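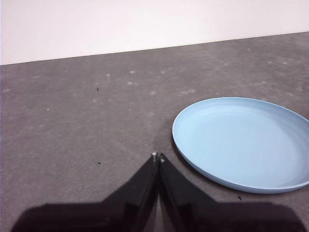
I was wrong about dishes.

Back in February I wrote a column here about the automated packing hall at Grutumport, and I said in it that I'd trust a machine with a forklift years before I'd trust one with my breakfast things. I got a lot of mail about that, most of it from people who agreed with me. One letter came from Dirk Pfeiffer, who has spent 11 years on factory robots and has lately switched to kitchens, and he told me I was asking the wrong question. I've been chewing on his letter ever since, and I've come around to his view with the zeal of a convert, so please bear with me.

My old question was whether a robot can do the dishes. The answer to that is no, and I don't expect it to change next year. But look at what the question is asking for. "Doing the dishes" in my house means finding the mug that got left on the stairs, scraping the oatmeal pan, deciding that the pan needs to soak, running the water until it's hot enough, washing the glasses before the greasy stuff, noticing that the dishcloth has gone bad, and then putting everything away in cupboards that make sense to two people on earth. It's a whole evening of small judgments with some wiping in between. We call it a chore as if it were one thing!

Pfeiffer's question was this: which piece of it can a machine do a hundred times in a row without a person standing there? And when you ask it that way, the news is wonderful. The list used to be empty and now it has things on it.

Take the plate. A plate on a flat table looks like the easiest object in the house. You and I slide a thumb over the rim, tip it up, and get the other fingers under it before we've had a thought. Now try it with a pair of salad tongs. Go on, I did this with every plate we own and it took me most of a Sunday morning. You can pinch the rim, but then the whole weight hangs off one edge and wants to swing. You can push from the side, and the plate just travels across the table. A low rim is worse than a high one. A wet plate is worse than a dry one, and a plate with half a waffle stuck to it has its balance in a place you couldn't have guessed from looking.

Two fingers and a wrist is what a great many of these machines have to work with, and I used to think that was the trouble. Build a better hand, I said in that column, and the rest will follow. I no longer believe it. With the tongs, I got good. By the end of the morning I could pick up a saucer, turn it over and set it in the rack, and the tongs hadn't improved one bit. What had improved was me — I'd learned to nudge the saucer toward the edge of the table first, and to go in lower than felt natural, and to stop squeezing so hard. That's all knowledge, and it's the sort of knowledge these machines are now picking up from practice and from watching people work the same arm by hand. Ten years ago somebody would have had to write it down as rules, and you can't write it down as rules. I tried to just now and got one sentence.

Then there's the other half of washing up, the soft half, and I find it even more exciting. 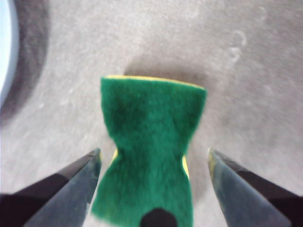 The soft half of the job: a scrub sponge between two gripper fingers.

A sponge is a rotten thing to hand to a robot, if you grew up with robots the way I did, as the big orange arms that welded car doors. Those arms were marvels, but they lived in a world where every part had one shape and stayed that way. A sponge has whatever shape you last gave it. Squeeze it in the middle and both ends get fatter. Pick it up full of water and it weighs several times what it did before, and it drips, and the drips make the next thing slippery. It has a rough side and a soft side and it matters which one faces the nonstick pan. (Ask my brother-in-law.)

And yet a sponge forgives, too. This is the bit I had completely missed. When you close your fingers on a plate and you're a little off, you chip it or drop it. When you close your fingers on a sponge and you're a little off, the sponge gives, and you've still got hold of it. Some of the mistakes that ruin a job with hard objects just soak into the foam. I'd always filed soft things under "hard for machines," and for folding laundry I think that's still right. Fitted sheets may outlive us all. But gripping a sponge and dragging it over a flat surface is a different matter, and I'd bet on wiping before I'd bet on stacking.

The shop floor has been quicker to see this than the home has. At Jellby, a maker of bakery trays that let me hang around for a day this summer, a machine does one thing, which is wipe down the cooling trays between batches. It doesn't wash them. A person does that at the end of the shift, with hot water and a good deal of singing. The machine wipes, and every so often it misses a corner, and the woman who runs that line told me she'd rather redo a corner than a tray. They'd tried a unit from Heydari before that one, and it was supposed to wash, dry and stack, and it did all three badly. The new one does a third of the work, and they kept it.

I love that story and I've told it to everybody I know, and the most common reply is some form of "is that all?" I understand the feeling. We were promised a butler. But I keep thinking about my grandmother's first washing machine, which didn't wring. She had to haul the wet sheets out and feed them through rollers by hand, and if you'd told her the thing was a disappointment she would have hit you with a sheet. It did the part that hurt her back. The rest could wait, and it did wait, and it came.

There are fair objections and I don't want to wave them away. Speed is the big one. I've watched an arm clear 4 plates from a table in the time it takes me to clear the table, wipe it and make coffee. Slow is fine at night when the house is asleep, and it's no good at all in a restaurant on a Friday. Mess is another. A tabletop in a workroom has very little on it, and mine has the mail, a charger, a candle and usually a cat. Each of those is a thing the machine has to know not to wash. A friend who tried the Sketent trial in her office kitchen said that the arm itself was fine, and that the people were the problem, because they kept putting things down in front of it.

Then there's trust. I'd let a machine put away my everyday plates tomorrow. My mother's serving dish, no, and I don't know what it would take to change my mind. I don't let my nephew touch it either, and he's 19 and careful.

But look how ordinary those worries have become! Too slow, bad with clutter, not allowed near the good china. You could say all of it about a teenager in a first summer job, and we hire them by the thousands and give them the easy bits and see how they get on. When I started writing about this stuff the worry was whether the arm would find the table. Now I'm grumbling about its pace.

So can machines do our chores yet? Parts of them, yes, in rooms that have been tidied first, with somebody in the building. I'd like to see whoever sells these things be much plainer about which parts. Tell me it wipes counters. Tell me it moves plates from the rack to one particular shelf if I leave that shelf alone. I'd clear the shelf tonight. I'd move the cat.

Pfeiffer has invited me to come and try steering one of his arms through a sink of dishes myself, with the controls in my own hands, and I've said yes. I'm bringing the salad tongs so he can have a turn with those.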